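Grasp Point Labels for Household Cloth Handling
Student project report, Department of Mechanical Engineering, Utbridge
Natalina Mancuso
Apr 1, 2021

1. Background

The Kanach set is a collection of cloth handling recordings made in lived-in homes with a pair of hand-held grippers. A person wears or holds one gripper in each hand and does ordinary tidying. My project did not add recordings. I took a part of the set and asked whether two people labeling the same clip would agree on where the cloth was first gripped, and whether a written rule would make them agree more often.

The question matters for training. A model that learns from labels saying "waistband" in one clip and "side seam" in the next, for the same kind of grip, will learn neither very well.

2. Material

I used 1227 clips. Each clip runs from the moment the fingers start to close until the cloth is let go. Clips where the fingers never touched cloth were dropped before labeling. Garments make up most of the material, and the rest is towels, bedding and soft bags.

Trousers and shorts with elastic waists gave the most trouble. The waistband gathers and folds down between the finger tips, so one labeler marks the fold and the other marks the upper edge of the band.

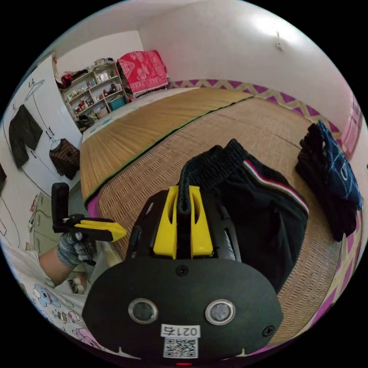 Dark clothing made this worse. On black fabric the edge of a fold is hard to find at the resolution we had, and both labelers reported stepping back and forth through the clip before choosing a point.

3. Method

Labeling was done in two rounds. In the first round the two labelers were told only to mark the grasp point. In the second round they followed a one-page rule sheet, written after I had gone through 60 clips from the first round where they disagreed. The main rules were:

Mark the point midway between the finger tips, even if cloth hides one tip.
If the cloth is folded between the fingers, name the part of the garment at the fold.
If the part cannot be named, write "body" and go on.

The second round started 12 days after the first, so that labelers would be less likely to remember their earlier choices. Points were counted as matching if they were within 50 pixels of each other and had the same part name.

4. Bags and other soft items

Soft bags were not in my original plan. The part names come from the Kelmendi list, which was written for garments and has no word for the gathered end of a bag or for a strap lying under it. 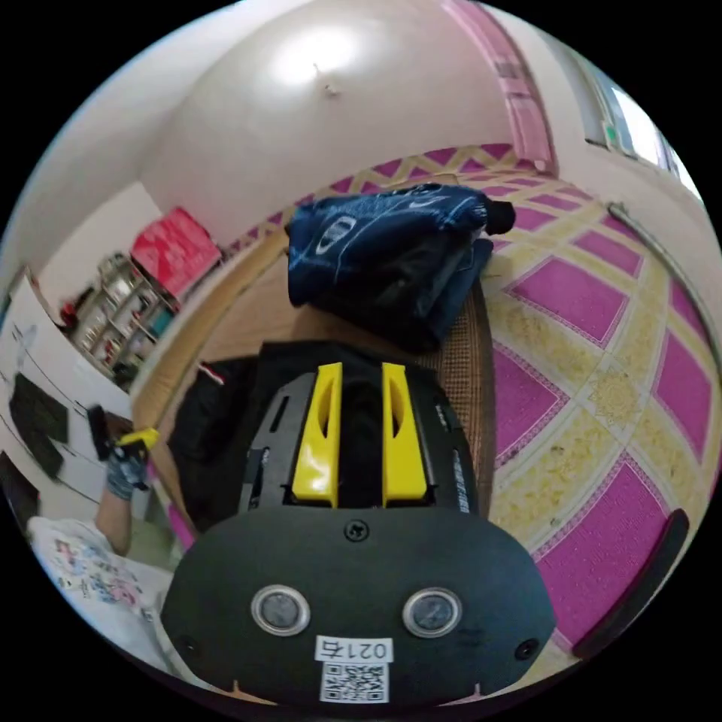
I added three names to the list: "mouth", "strap" and "base". The labelers used "base" less than I expected and often fell back on "body". In a slumped bag it is not easy to say where the base begins.

5. Results

Agreement was higher in the second round for every group of items. The gain was largest for elastic waists and smallest for bags. Most of the remaining disagreements were over the part name, with the two points close together.

The test does not separate the effect of the rules from the effect of practice. A third labeler who had seen neither round would have helped, but I ran out of time.

6. Next steps

The rule sheet and the longer part list have been passed to the Citley group, who will label the remaining clips in July. I suggested that they split "body" into front and back for shirts and leave the bag names as they are until more bag clips are available.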